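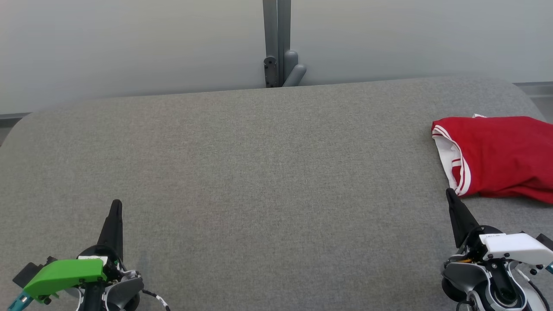 Vol. 9, No. 2

The waiter at Atness told us the tasting menu was a conversation. We had been hungry since four, and were hoping for more of a meal.

The first course was a pea. It came on a slate with a smear of something called claltus, which my husband took for a sauce and the waiter explained was a mood. The second course was the steam from the first.

"And how are we finding the pea?" he asked.

"With difficulty," said my husband.

By ten we had reached course six, a broth you were asked to remember. At the next table a man was eating bread. I don't know how he got it – money, probably. He kept one arm around the basket.

The bill was $203, plus a line for $51 marked "silence." My husband asked if we could have some of that back, as he'd talked through most of dinner. The waiter went to check with the kitchen.

We waited. I ate the mint, then his.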